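## Section 4: Sorting and Storing Chopsticks at the Low Table

If you've made it through the bowls and the lids, good news: this is the fun one! Chopsticks are quick and they make a lovely little clatter, and a drawer of matched pairs is a real pleasure to open at dinnertime. The steps work for a household bundle or for the big mixed bag that comes home from a Sellville potluck.

**What you need**

- A low table with a cloth on it (sticks roll on bare wood)
- A shallow basket with holes in the bottom
- A dry dish towel
- Your chopsticks, washed and dried overnight

### 4.1 Setting up

1. Spread the cloth and smooth it toward the corners. A small print is fine, but skip anything striped. Stripes and chopsticks together will make your eyes swim.
2. Put the basket in the middle of the table, within easy reach of both people if two of you are working.
3. Lay the chopsticks on the side nearest you, all pointing more or less the same way. Don't fuss over the stragglers yet.

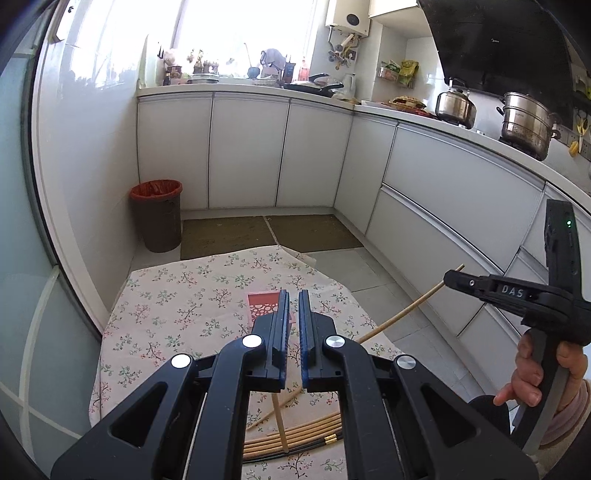

*Fig. 4-1. Light and dark chopsticks on the near side of the cloth, with the pink basket farther back.*

4. Pull the dark or decorated chopsticks toward you and keep the plain wooden ones in their own row. Gold bands, painted ends and carved tips are all easy to match, so do those pairs first and enjoy the head start.

> **Note:** Pairs from the Husten and Woo sets look alike from a distance. Husten sticks are a touch shorter. Stand two on end against the table to compare.

### 4.2 Picking and pairing

1. Take one stick from the pile. Only one! Grabbing a fistful feels faster, and then you spend the next five minutes untangling it.
2. Lift it by the middle and set it down on a clear patch of cloth.
3. Look at both ends. Blunt tops can be round, flat or squared, and the shape of the top is the best clue you have with plain wood.
4. Find its partner in the pile and lay the two side by side, tops level.
5. Run a fingertip down each one. Anything splintered or cracked comes out of the set for good (they make great seedling markers). 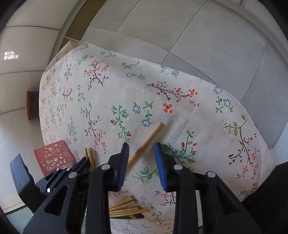
*Fig. 4-2. A single stick over the cloth, the fanned pile nearer, the basket at left.*

6. Move the finished pair to the basket, tops together.
7. Keep going until only odd sticks are left. Tie them with a rubber band and save them. Partners have a way of showing up behind the toaster.

> **Caution:** Thin tips can poke through the holes of an openwork basket. Check underneath before you carry it, and never carry it hugged against your chest.

> **Caution:** Don't leave wooden chopsticks in a sunny window to finish drying. They warp, and a warped pair will never sit straight again.

### 4.3 Putting them away

1. Line the drawer tray with the dish towel, folded once.
2. Lay in the everyday pairs first, then the decorated ones on the right. The Lekell tray holds 60 sticks comfortably and 65 if you're stubborn.
3. Leave the drawer open a crack for the first evening.

Go through the whole drawer again every February. It takes one cup of tea, and you'll be delighted by how many pairs have quietly swapped partners.

*Section written by Seon-mi Sung. Revised 2021-05-02. Spoons and ladles are in Section 5.*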